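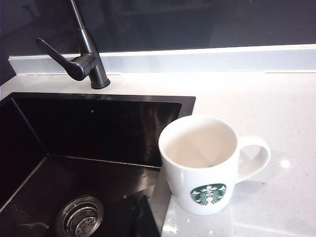
Talha Lashari asked whether the 40 mm limit applies to the lever as well as the spout – it does.

Item 1. Arm halts on contact: FAIL. Roston arm pushed the lever past its stop before cutting out. 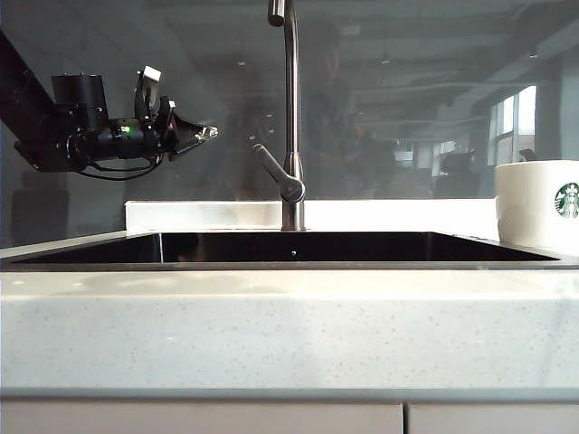 Sink station, arm beside faucet

Item 2. Cable slack at wrist: refer to A. Văduva.

Item 3. Mug clear of sink edge: FAIL. Move it back before any run.
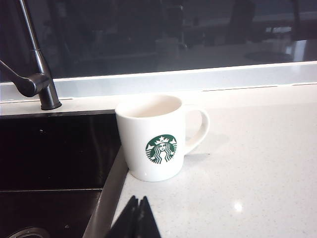
Items 1 and 3 remain open. Station 2 stays on manual hold until S. Chiriac signs.

2 comments · 40 shares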